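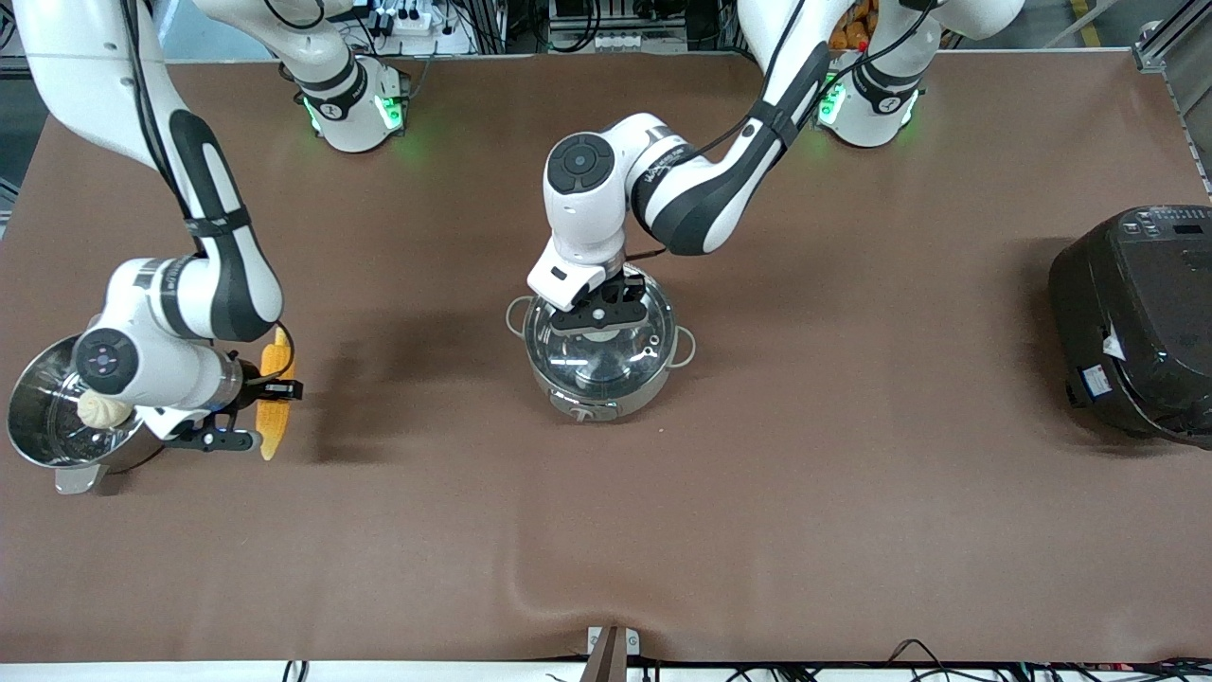
Two-arm cell, kitchen bench. Corn in one gripper, pot lid in the other.

Prep line automation, staffing after first quarter of running
Board: Commissary and Institutional Kitchens

steamtable_ops
We run a commissary at Plaven, 144 seats in the staff dining hall plus tray delivery. Two arms on the bench, integration by Curnon. Scope is lid handling, moving corn and buns to and from the steamers, and portion transfer. Rice is still loaded by hand. Looking for notes from other sites on how job descriptions changed. Ours haven't been rewritten since December and the supervisors are asking.

kettle_side
Which roles were on the bench before?

steamtable_ops
4 prep cooks per shift. Still 4. Two of them now spend most of the shift on staging and clearing faults. The log shows 1,347 stops for the quarter, mostly lid pickup and mostly under a minute to clear. Each one needs a person to walk over, check the gripper, and acknowledge.

dfl_maint
That is a fault clearing job and should be graded as one. At Hamdan the cooks did it unpaid for two quarters before anyone moved the pay band. Get it in writing now.

pan_rack
Disagree. Pressing acknowledge and reseating a lid is not maintenance. Our cooks do the same on the combi ovens and the slicer and it has always been part of the station. If they start opening the controller cabinet, regrade.

dfl_maint
The ovens don't stop that often. Frequency is the point. A cook who gets pulled away every few minutes can't hold a second task, so the second task goes to someone else on the shift. Look at who is picking up the cold side.

steamtable_ops
Cold side has slipped, yes. Start time for salads moved from 9:30 to 10:15 and nobody scheduled that change.

kettle_side
What lids? We had the same stop pattern with round knobs. The fingers close on a curved surface and the lid rotates when it lifts. We went to a flat tab handle and stops on that step dropped by half.

steamtable_ops
Glass, metal rim, knob in the center. Pots have two loop handles. I'll ask Curnon about tabs. They quoted soft finger pads first.

kettle_side
Pads wear. Ours needed replacing every few weeks in steam. Price the tabs.

tray_17
Cook here, not a manager. Lifting lids off hot pots was the part of the job I was glad to give up. My forearms have no new burns. What I don't like is the pacing. The arms set the order, and if I stage the buns late the whole sequence waits and it shows up on the screen as operator delay. Before, I would start the corn early and catch up.

pan_rack
Operator delay is a reporting label. It can be turned off or renamed.

tray_17
It can. It was read out at our shift meeting before it was.

dfl_maint
Same at Hamdan. Separate the two codes, waiting on material and waiting on person, and keep names off both. Pallutard has a template for the stop codes if your integrator will import it.

steamtable_ops
Will look at the template. Current plan is to split staging and fault response into separate assignments, rotate them at mid-shift, and put the cold side back at 9:30 with a fixed person. Pay band request goes in with the revised descriptions.

pan_rack
Rotation I agree with. Still wouldn't regrade on acknowledgments alone. Post the stop count by step after the lid change.

steamtable_ops
Will do once the tabs are on.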